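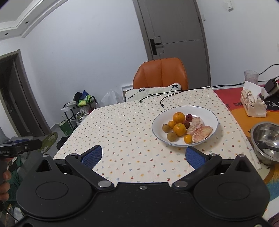 The Second Finger

By the time the ferry company had put its winter timetable back up in the window at Otness, she had been paid by the hour to pick up fruit for the better part of a season, and she had become rather good at it, though she would never have said so to her sister.

It was her nephew who had found her the work. He was writing up his research at Baltville, in a department that had moved buildings twice and still got its post at the old address, and he needed people with ordinary homes and patient hands. You held the gripper by its handle, you squeezed, the two fingers closed, and whatever was between them went where you wanted it to go. The gripper remembered all of it. Later on, in a room in Baltville that she had never seen, a machine called Bravo would be shown what she had done and would try to do likewise. That was the whole of the method as he explained it to her over the telephone, and she had asked him whether it wasn't just the same as having an apprentice, and he had gone quiet and then said he might put that in the introduction.

So every morning, once the breakfast things were out of the way, she set out a plate. Oranges were easy, being big and obliging. Tangerines rolled. Grapefruit, once you had peeled it, was a terrible business, all skin and juice, and the first week she had squeezed a segment so hard that it had to be wiped off the tissue box. She had written it down on her sheet as a failure, in capitals, and underlined it, and her nephew had rung that same evening to say that failures were welcome and would she please not underline them so hard, as it came through on the other side.

There was a target, of course. 800 picks from each household, good and bad together. There were 13 households in all, most of them in Baltville itself and a couple up in the hills past Kistberg, where the parcels took so long that the fruit had to be bought locally and didn't match anybody else's. She thought about those other households more than she expected to. She liked to imagine them all at their tables at the same hour, squeezing and lifting, like people in different villages singing the same hymn at slightly different speeds.

She reached 400 in August, on a morning so warm that the back door was propped open with a boot. She made herself a proper coffee and sat down with it. Then she rang him to tell him, and he said, well, that was the thing, he had been meaning to ring her.

Bravo was doing beautifully, he said. It could pick up an orange from anybody's plate, on anybody's table, patterned cloth or bare wood. They had tested it on kitchens it had never met. But there was a small oddity in the results which he couldn't account for, and his supervisor couldn't either, and it was holding up the chapter. Just before it closed its fingers, every so often, Bravo stopped. It wasn't for long. It came down over the fruit, paused, shifted a very little to the left, and only then took hold. They had looked for a fault in the motor and they had looked for a delay in the camera. He had spent almost a whole night, he said, looking at the floor under it in case the bench was wobbling.

"What sort of fruit?" she asked.

"The soft ones," he said. "Never the oranges."

She put her coffee down and looked at her own right hand on the tablecloth, among the little flowers. She knew exactly what it was. Her mother had taught her to buy fruit at the market in Otness by putting out a hand and waiting, not pressing, just letting the fingers come to rest beside the thing until you had made up your mind about it. Pressing was rude, and it bruised them for the next person. She had done it at every stall for fifty years and she supposed that she did it with the gripper too, though there was nothing at all to be felt through those ribbed blue pads.

She told him this, at some length, with a detour by way of the man who used to sell pears. He didn't interrupt her once, and he was a boy who interrupted. When she had finished she could hear him typing.

They took her recordings out, he told her some weeks later, and trained it again on the rest, to be sure. The pause went away. Bravo was a second or so quicker at every plate after that, and it also split 8 grapefruit segments in one afternoon, where it had been splitting hardly any. So they put her back in.

"Does it mean I was doing it wrong?" she said.

"It means you're a figure," he said. "You're a graph, Auntie. There's you, and then there's a line with you left out."

He sent her the chapter when it was bound, with 07/06/2026 stamped inside the cover and a slip of paper marking the page. She didn't follow much of it. The households went by letters and she was F, and the pause had been given a name of its own, a long one – she tried it aloud in the kitchen and thought it sounded like something you would see a doctor about. But she found the line, and she found the other line underneath it, and she ran her finger along the gap between them for a while.

Then she took the basket down from its hook and went out, because it was getting on for eleven and the good plums would be gone.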